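Budget for hand-held grippers, small team

Nazareno Longo
We are a small group in Ostier and we want to record packing work with hand-held grippers: take things out of a box, put things in a box. Later this should train one robot arm. My budget for the small parts is 800 dollars. Is it better to buy two grippers now, or one gripper and many spare finger pads?

Lino Pace
Buy 2. When one is in repair, your people still work. For pads I keep roughly 200 dollars apart — they wear faster than you think, mostly from cardboard edges. Ask the seller for the price of pads before you order.

Vavlow
depends on the seller

Zuccaro
I agree with Lino, but please plan also money for objects. We forgot this line in our first budget. You need soft things and hard things together, for example a plush toy and a product box in the same carton.

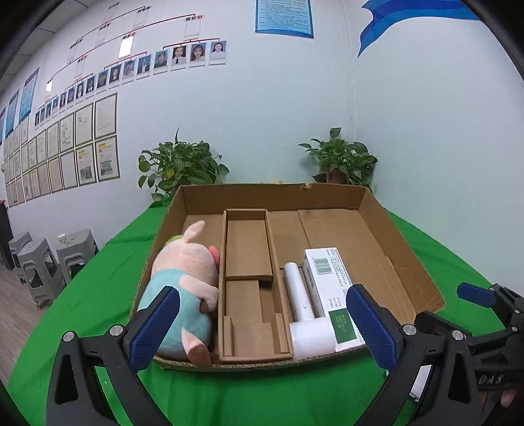

With only hard boxes the recordings become too similar, and we had to repeat 5 sessions in September. Toys are cheap, the hours of your people are not.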